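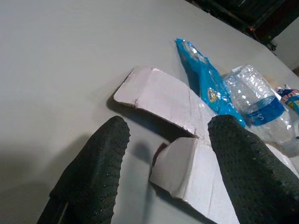
A folded piece of white cardboard on the tabletop.

Fixing tired hymnals: what I'd try and what I'd skip

Every few months another list of hymnal repair tricks goes around among church music people, and most of it reads like it was written by someone who never had to open the book again. I look after 700 of them at Lanarska Chapel, some older than I am. Take what follows with the same suspicion I'd give anyone else's list.

Loose pages. The usual advice is clear tape down the gutter. Please don't. Tape yellows, the edges collect dirt, and the page tears right beside it the next time someone turns in a hurry. Brush a very thin line of white PVA glue along the inner edge of the page, slide it in square, lay waxed paper on both sides and close the book under a weight overnight. Thin means thin. If it squeezes out you used too much.
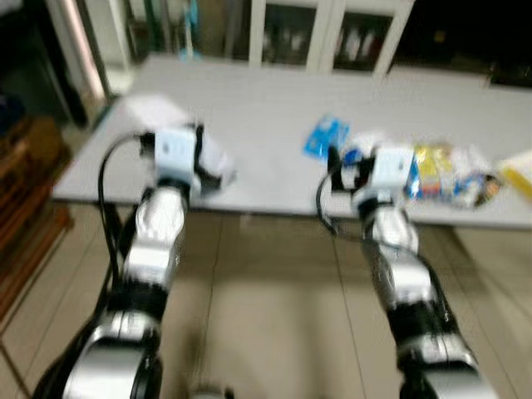

Musty smell. I've been told to use coffee grounds, dryer sheets, cedar chips and a spray called Kaken. The spray made the books smell of Kaken. Baking soda in an open dish, inside a lidded tub with the books standing up and fanned a little, did about as much as anything, and it took most of February. If there's visible mold, bag the book and keep it away from the others. I wouldn't save it for sentimental reasons.

Pencil marks. A soft white eraser, working from the spine out. The pink ones smear. Ink stays, whatever the video says.

Broken spines. Skoryk cloth tape is sold as a five-minute fix. My first one took 55 minutes and came out crooked. It does hold, I'll give it that, but only if you crease it before peeling the backing. Measure the spine with the book closed, then cut the tape longer than you think.

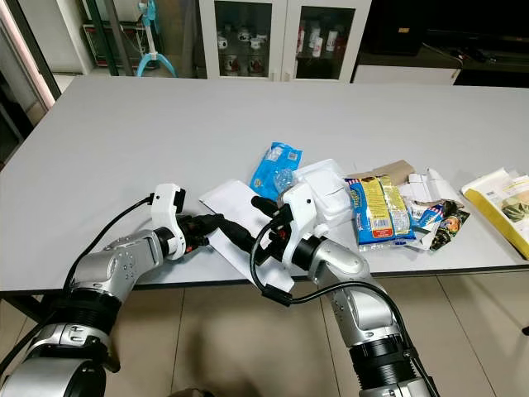
Song inserts. Anything over 32 pages won't stay flat with two staples, so use three or split it in half. Laminating the covers sounds sensible until the stack slides off the pew rack.

Zewditu Chala, who runs the choir at Tadance, swears by rubber bands to keep a warped cover shut between services. I tried it. The bands went brittle and left dents in the boards. She says I bought cheap bands, and maybe I did.

Pressing. You don't need a book press. A flat board and some bricks wrapped in old towels will do the job.
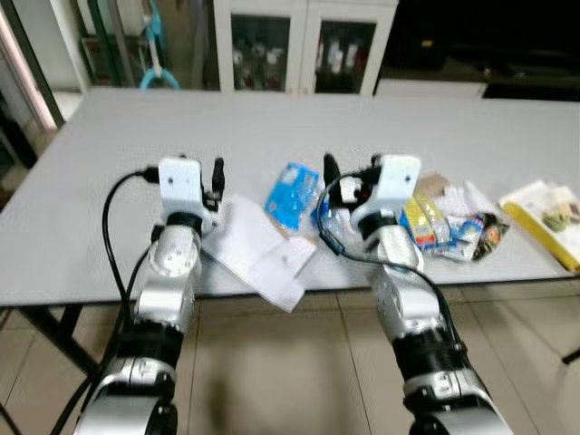

The long, light-gray table.

Storage. Upright, snug, off the floor, away from the radiator. I have no trick for that one.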